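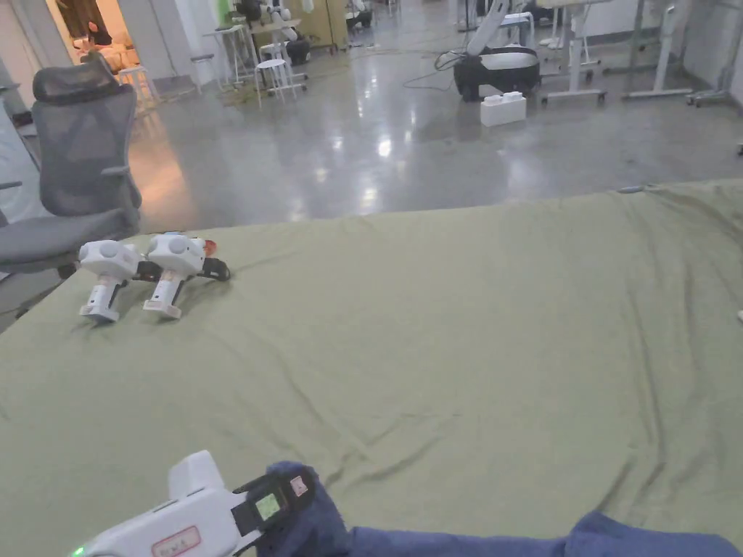
Regional Automation Forum > Visits and Open Days > Open day at the Edside hall: notes and comments

Edside_Outreach
Posted 2025-06-26
The Edside hall thanks all member organizations that attended the open day. A total of 202 visitors registered, and groups of up to eight were admitted to the floor at a time. Member organizations are invited to post their comments in this thread. Comments will be reviewed before the program for the December open day is set.

For those who could not attend, the main demonstration dealt with the handling of cloth. Operators worked with hand-held grippers, and visitors were shown how recordings of such work are prepared for use in training robots. Our collection for this task stood at 1276 recordings on the morning of the visit. Questions on the handling of those recordings should be sent to the outreach desk and will be answered in writing.

Litstead_Training
Litstead sent four instructors from its textile services course. We wish to record our thanks for the welcome and for the patience with which our questions were received.

Our instructors came expecting to see a finished machine fold laundry from start to finish. What they were shown was the earlier stage of the work, in which a person does the task by hand with a gripper and the machine learns from it later. They found this more useful than expected. Two of them have asked whether a session of this kind could be offered to our second-year students, who already handle garments every day and have firm opinions on how a corner should be picked up.

We would ask that the invitation be worded more clearly next time. The phrase "robot laundry demonstration" led several of our party to expect something else. 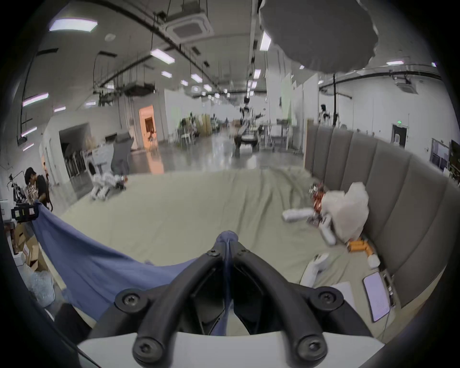
Flurnach_Operations
Flurnach takes a different view of the wording. The notice sent to us included a second page stating that the session would cover data collection, and our staff arrived prepared for it. It may be that the second page did not reach every member.

Our concern is with the content. Flurnach runs a linen service, and the items we process are wet, heavy, and seldom the same size twice. A single cloth spread out on a padded surface is a reasonable place to start, but it tells us little about a bin of tangled sheets. We asked when heavier items would be attempted and were told that no schedule had been set. Members with a budget to plan should be given at least an outline.

Litstead_Training
We accept the point about the second page. It was in our mailroom.

On the content, we do not agree. Our course begins with hand towels for the same reason, and no instructor of ours would place a beginner at a bin of wet sheets in the first week.

Lightfoot_Safety
Lightfoot attended as an observer for the insurance working group. Our comments are limited to the arrangements on the floor and to the manner in which the work was explained.

The briefing at the door was short and complete. Visitors were told where to stand, whom to ask before approaching equipment, and where to leave bags. We suggest that the same text be printed on the back of the visitor badge.

With regard to the demonstration itself, we were interested in how two grippers are used on one piece of cloth. The operator explained that one gripper steadies the fabric while the other takes the corner, and that the order matters a good deal. 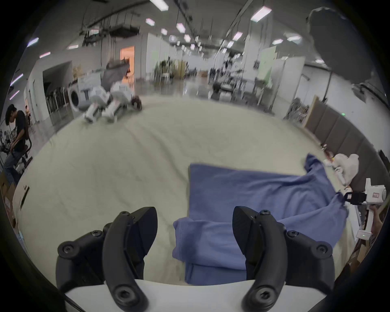 We asked how a poor grasp is treated in the records, and were told that such attempts are marked and kept. In our opinion this is sound practice. It should be stated in the handout, as several visitors near us assumed that only clean attempts were saved.

One further matter. The question period was held on the floor, and those at the back of the group could not hear the replies. A separate room would serve better.

Flurnach_Operations
Flurnach supports the request for a separate room. We maintain our request for an outline of future tasks, and would be willing to supply worn flat linen for trials if Edside wishes to have it.

Edside_Outreach
Thank you for these comments. The notice will be reissued as a single page, and the question period will be moved off the floor. The handout will be amended on the marking of attempts.

The offer of linen from Flurnach has been passed to the project lead. We are unable to commit to a list of future tasks at this time. Litstead is asked to send preferred dates for a student session to the outreach desk, together with the expected group size.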